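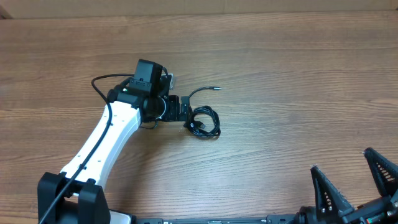
Darley Table Top – Nutside finish
Kosora Timber Furniture
Product code: DT-263

Price list current from 2022-07-30

Overview

The Darley is a varnished wooden table top for workrooms, studios, home offices and dining rooms. It is sold as a top on its own or as a complete table with one of our two underframes. The grain runs along the length of the top. Nutside is our warm mid-brown and is the colour most people order.

The Darley began as a bench top for our own workshop. Customers who came in to look at chairs kept asking about it, so Yuto Sugawara redrew it with a cleaner edge and we put it in the catalogue. The profile has stayed the same, apart from a small change to the underside fixings which is covered further down this page.

Colour and grain

Nutside is a warm medium brown with some red in it under a yellow lamp and a bit less by daylight. The stain goes on before the varnish and doesn't hide the figure. Expect darker streaks and lighter bands side by side, and expect them to be different on your table from the ones on the showroom table. We don't sort boards to get an even colour. If you want a plain surface with very little movement in the grain, look at the painted tops instead.

The varnish is satin. It picks up a soft highlight where a window or ceiling light falls across it, mostly along the middle of the top, but it won't give you a hard reflection. Customers who photograph work on the table or use it under an overhead camera generally find satin easier than gloss. A matt version can be made to order and adds to the lead time.

Samples of Nutside are available at the counter or by post. They are cut from offcuts, so treat them as a guide to colour and sheen only.

Sizes

Standard length: 2,000 mm
Standard width: 800 mm
Thickness: 32 mm
Edge: small round-over, top and bottom
Corners: square, lightly eased

The top can be cut shorter at no extra charge if you tell us when you order. Cutting after varnishing means sealing the new edge by hand, and that is charged at the workshop rate. We can't make the Darley longer than the standard length. For longer runs, two tops can be butted end to end and joined from below with the Tam connector plates, sold separately. There will be a visible line at the join.

Underframes

Tam frame: steel, powder-coated black, square legs set in from the corners. The Tam has a rear rail and is the stiffer of the two. Choose this one if you plan to clamp equipment to the edge or work on the table standing up and leaning on it.

Trestle pair: two timber trestles, unfixed. Easy to move and store. They aren't suited to clamped equipment or to anything that pushes sideways on the top.

Both frames give a finished height of 740 mm. The Tam has levelling feet, which are worth adjusting properly when the table first goes in. Most of the wobble we hear about comes down to the feet.

Using the table as a work surface

The Darley is a furniture-grade top with a hard-wearing finish. It handles laptops, lamps, light tools, soldering with a mat under it, sewing, model making and general electronics work. A few points for anyone fitting it out as a bench:

Clamps. Use a pad on both jaws. Bare metal will mark the varnish and, if done up hard, dent the timber beneath. Leave at least 50 mm between the clamp and the corner.

Screws. You can screw into the underside. Drill a pilot hole and keep the screw to 25 mm or less. We don't recommend screwing through the top face, and a hole there ends the finish warranty for that area.

Cables. There is no cable slot in the standard top. A round grommet hole can be added in either rear corner, or in the centre of the rear edge, with a black insert. If you decide later that you want one, it can be done on site with a hole saw; seal the cut edge with the touch-up varnish before the insert goes in. Coiled leads can sit on the finish without harm. Some soft rubber feet and older plasticised cable jackets may leave a dull mark if they stay put for months in a warm room, so shift them now and then.

Adhesive tape. Low-tack painter's tape is fine for short periods. Remove it slowly, pulling back along the grain. Cloth tape and double-sided mounting tape can lift the varnish.

Heat. Use a board or trivet under anything straight off the stove. The same goes for heat guns and hot plates.

Care

Dust with a dry cloth. For marks, use a cloth wrung out in warm water with a drop of dish soap, then go over it with a dry one. Wipe with the grain. Don't use spray polish with silicone in it – it makes later repairs very difficult, and we will have to strip the top completely if it comes back to us for refinishing.

Light scratches in the varnish can be hidden with the touch-up kit. Deeper ones that have gone through the stain will show pale and need colour first. The kit has both, with a printed sheet.

Keep the table out of constant direct sun if you can. Nutside will lighten slowly, and objects left in one spot will leave a darker shape behind them. This evens out after they are moved, but it takes a while.

Seasonal movement

The top will move across its width with humidity. A change of two or three millimetres between summer and winter is normal in most coastal homes. The fixings supplied with the Tam frame are slotted to allow for it. If you are making your own base, use slotted brackets or figure-eight fasteners and don't glue the top down.

Tops made before October used a fixed bracket at one end. These are sound, and there's no need to change them, but if you would like the slotted type we will send a set for the cost of postage. Quote the number stamped on the underside.

What's in the box

Table top
8 slotted brackets with screws (Tam frame orders only)
Felt pads for the trestles (trestle orders only)
Care sheet
Touch-up varnish, small bottle

The stain part of the touch-up kit is sold separately.

Delivery and assembly

The top on its own is shipped flat, wrapped in foam with cardboard edge guards. It needs two people to lift. Check the face and all four edges before signing and note any damage on the driver's sheet. Let the top sit unwrapped in the room overnight before fixing it to a frame.

The Tam frame goes together with one hex key, supplied. Lay the top face down on a blanket, line up the frame, start all the screws by hand and only then tighten them. Turn the table over with a person at each end. Please don't tip it up on two legs.

Lead time is some 11 working days for Nutside in the standard length. Cut-down sizes, grommet holes and the matt finish take longer and we will give you a date when you order. Pick-up from the workshop is free.

Warranty

Five years on the top and the Tam frame, two years on the trestles. The warranty covers splitting, joint failure and peeling of the finish in normal indoor use. It doesn't cover fading, clamp marks, heat rings or water left standing. The Darley isn't suitable for outdoor use, including covered verandas.

Related items

Tam connector plates, pair
Tam frame, black
Nutside touch-up kit, stain and varnish
Grommet insert, black, 60 mm
Darley shelf, Nutside, to match

For trade orders or a quote on a cut size, contact the workshop with the finished length, the frame you want and your delivery postcode.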